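4. The Folding Task and How the Students Worked on It

4.1 Setting

The course ran for one term as an elective in the second year of the engineering program at Graltach. Students had already taken one programming class and one class in basic mechanics. None of them had used a robot arm before. The teams worked in turns on a shared two-arm station, and each team kept its own code, its own notes and its own set of recorded runs. The station software was Tisavov, an open package that handles teleoperation, recording and playback. We did not change it during the term, apart from one update in February that fixed a timing fault in the recorder.

We chose T-shirt folding as the main task for practical reasons. Shirts are cheap, they don't break when dropped, and every student already knows how to fold one by hand. The last point mattered more than we expected. In an earlier version of the course the task was to sort small machine parts, and students spent the first weeks learning what the parts were. With shirts they could start to argue about method in the first session.

4.2 The task

Each run began with a single shirt on the table. The robot had to bring it to a compact folded shape and let go. We split the task into stages so that teams could report progress on each one: flattening, the lengthwise fold, the first cross fold, the second cross fold and release. These 5 stages were scored separately, as pass or fail, by a member of another team. The scorer worked from a one-page sheet with a short written rule for each stage. For the lengthwise fold, the rule was that the shirt should form one long strip with no sleeve sticking out past the body. Wrinkles were not counted against a team at this stage. A twisted collar was noted on the sheet but did not make the stage a fail.

Teams were given 240 seconds per run. Any run that went over was stopped and scored on the stages reached by then. Touching the shirt by hand during a run made the whole run invalid. Touching the tablecloth was allowed between runs only.

4.3 Collecting demonstrations

Students recorded their own demonstrations by driving the arms by hand. Each team was asked for at least 79 good demonstrations before training its first model. The number came from the lab time available to each team in the first half of the term, and we make no claim that it is the right amount for this task. Some teams went well past it. Others stopped at the minimum and spent the time on cleaning up what they had.

Two habits set the teams apart early on. The first was how they placed the shirt at the start. Some teams laid it out in nearly the same spot each time, which gave smooth demonstrations and a model that failed when the shirt was moved a little. Others dropped it from a small height and accepted whatever pose it landed in. Their demonstrations were slower and messier, and several had to be thrown out, but their models coped better in the final test.

The second habit was how they dealt with mistakes. When a gripper missed the edge of the cloth, one group of students would stop and delete the recording. Another would recover and keep it. We had given no advice on this before the fourth session. After that session we asked all teams to keep recordings with a recovery in them and to mark them in the log, so that they could train with and without them and compare.

4.4 Training and playback

All teams trained the same model with the same starting settings. They were free to change the number of training steps, the length of the action segment and the choice of demonstrations. The default was 4,000 steps, which could be finished within a lab session on the shared machine. Longer jobs went into an overnight queue named Vitham, after the server it ran on.

Most of the lab time was spent on playback and on working out why a run had failed. Students wrote a short note after each failed run, giving the stage, what the arm did and what they planned to change. We read these notes each week. In the first weeks many of them said only that the grip was bad or that the robot was confused. Later notes were more useful. A typical one from the middle of the term reads: "Left arm closed above the cloth and missed the hem. Starting pose was turned more than in our data. Record more turned ones."

The collar end gave the most trouble of any part of the shirt. The cloth is thicker there, with seams and the neck opening close together, and a gripper that presses down on it tends to gather the layers into a bunch. Teams tried closing more slowly, gripping further down the body, and using the second arm to hold the far end. The third change helped most, although it cost time in every run.

Figure 3 gives a view of the station with a gray shirt in a long, narrow fold and one gripper at the collar end. The orange cloth is clamped to the table and was the same for all teams. We picked a plain color so that the shirts would stand out well in the camera images.

4.5 Peer scoring

Scoring by other teams worked better than we had hoped, with one problem. The rule for the lengthwise fold did not say what to do when the end of the shirt was rolled or doubled over. Two scorers watching the same run could disagree, and at first they often did. We kept the written rule as it was and added a set of reference photographs, one for each kind of doubtful case, which the class sorted into pass and fail together. Disputes dropped after that, and the ones that remained were mostly over release, where a finger would drag a layer of cloth as it opened.

The students also asked to be allowed to score their own runs as well, for comparison. We agreed. The two sets of scores are reported separately in Section 5, and only the peer scores are used in the comparison between teams.

Figure 3. Folding station with a T-shirt folded lengthwise and a gripper at the collar.

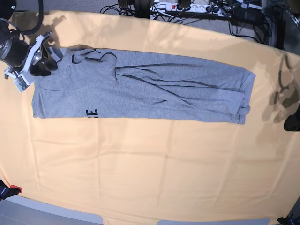 5. Results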